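Reading Old Walls: Wallpaper in the Rental Houses of Granville

Student project report, Interior Materials and Local History
12 June 2025

Why wallpaper?

When our class was asked to pick something ordinary and study it for a whole term, our group of four went through the usual ideas (doorknobs, street signs, lunch menus) before one of us mentioned the wallpaper in her apartment. It had a seam that had come open behind the radiator, and behind it was another paper, and behind that one was paint. We were hooked right away!

Granville is a good town for this. Many of the houses near the old Brekunus paper mill were built as rentals and were redecorated cheaply, one layer over another, each time the tenants changed. The mill closed long before any of us were born, but its order books ended up in the Ham Street reading room, and we were allowed to go through them.

What we did

We started in November with the order books. There are 2 of them, large and heavy, and together they list 3,312 orders. We typed up every order that went to an address in town, which came to 1,153 entries. This took far longer than we had planned - the handwriting changes every few pages, and one clerk used his own short forms for colors. "Gn" is green, but "Gr" can be gray or green depending on the year, and we argued over that for most of a week.

After that we visited houses. Owners and tenants let us look in closets, under stairs and behind built-in shelves, which are the places where old paper survives. We never peeled anything that was still stuck down. Where a corner was already loose we took a photo, measured the pattern repeat and wrote down how many layers we could see at the edge.

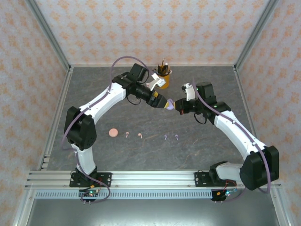

Figure 1. Wallpapered walls on three sides of a gray marble-textured tabletop, with two robot arms.

What we found

The biggest surprise was how plain most of the orders were. We had expected roses and birds. Small stripes and tiny leaf patterns make up most of the town entries, and the most popular pattern, sold under the name Imero, is a narrow stripe with a dot between the lines. We found it in three houses, once under a layer of paint so thin that the dots still showed as bumps. Finding the first one was the best afternoon of the term, and we may have shouted in somebody's closet.

Small patterns make sense once you try to hang paper yourself. A large repeat wastes a lot at the top and bottom of each strip, up to 50 centimeters in the worst case we worked out, and a landlord paying for every roll would notice that. Small repeats also hide crooked walls, and the walls in these houses are very crooked.

Problems

We could not date most of the samples. The books give the year of an order but a roll could sit in a shed for years before it was hung. Two owners had also thrown out loose pieces shortly before our visit, so our collection leans toward houses where people do not clean their closets much.

If another class continues the work, we would suggest starting with the color short forms. Our list of them is in the appendix, with question marks next to the ones we still disagree about.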